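Getting Marker and Pen Off a White Tabletop

My white table gets used for everything, so it collects pen marks faster than I can wipe them up. After 8 years of it I've got a routine I'm pretty happy with!

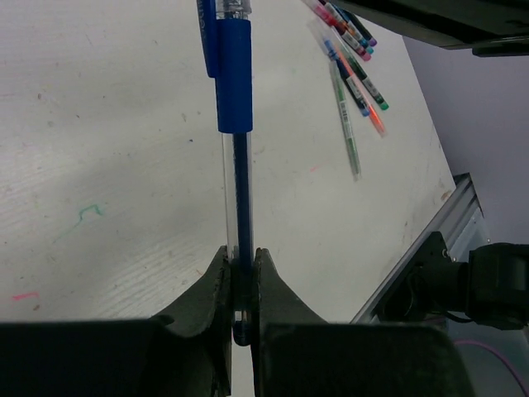
Blue ballpoint, gel pens, and the green squiggle I tackled next.

Start with warm water and a drop of dish soap. Washable marker often goes with just that (the pink ones usually give me more trouble than the green). If there's still a shadow, put rubbing alcohol on a cotton ball and dab - don't scrub - then wipe with a damp cloth. Try a hidden corner first, please. I dulled a patch on my old desk and it never came back.

Ballpoint is slower. I lay an alcohol-damp paper towel over the line for 40 seconds and repeat. Gel ink I try to catch the same day.

I also put scrap paper down before testing pens now, and the dried-out ones go straight in the trash.

Recent tips
Sticky Drawer Runners
Sorting the Pen Jar
Candle Wax on Wood

Comments

Nesma Ezzat: Does this work on painted wood?

Shona Bright: Soap only on paint, Nesma - alcohol can lift it.

Nivaldo Nogueira: Baking soda paste got red marker off mine, but it took two goes.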